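The Bench Mat, and Why Mine Stays Gray

I have owned bench mats in green, in blue, and once in a yellow that made every screw look like it had jaundice. The one that lasted is dark gray. It shows less of my life than the others did, and I am grateful.

Choosing one

Buy the biggest mat your table can take, then leave a strip of bare tabletop along the front edge. You will want somewhere for the coffee. My first was a Himska, 44 inches wide, bought for a table that was not. The overhang curled by June and never forgave me.

Flattening a rolled mat

Lay it upside down on the floor overnight with books on the corners. Hường Âu in Stotville swears by the collected Alcaraz tool catalogs, nine of them, and says it's the most use she has had out of the set. Skip the hair dryer. I went through a hair dryer phase and I have the wavy mat to prove it, currently lining the trunk of the car.

Cleaning

Lukewarm water, a drop of dish soap, a soft cloth. Wipe in one direction, then the other. Dry it before you put anything down, especially paper patterns. Glue spots come up with a plastic scraper and patience, and I keep only the scraper in stock.

For lint and crumbs of eraser, a clothes roller does fine. You will never get every speck. Dark mats hold on to pale dust the way my uncle holds on to receipts, and after almost 1000 passes with the roller I have learned to live with a few.

Light

Put the lamp off to one side, opposite your working hand. A light behind you drops your own head and shoulders right where you're trying to find the pin.

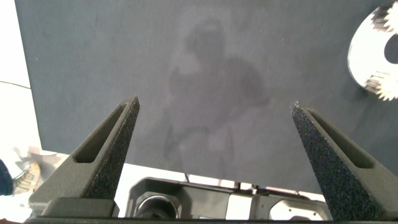
Soft shadow on dark gray: faint, but wide enough to be a nuisance.

Two small lamps beat one big one. Mine are the clip-on kind from Grana, aimed low from left and right, and they've outlived three chairs.

Storage

Flat, under the bed or behind a bookcase. If you must hang it, use two wide clips and check it now and then for sagging.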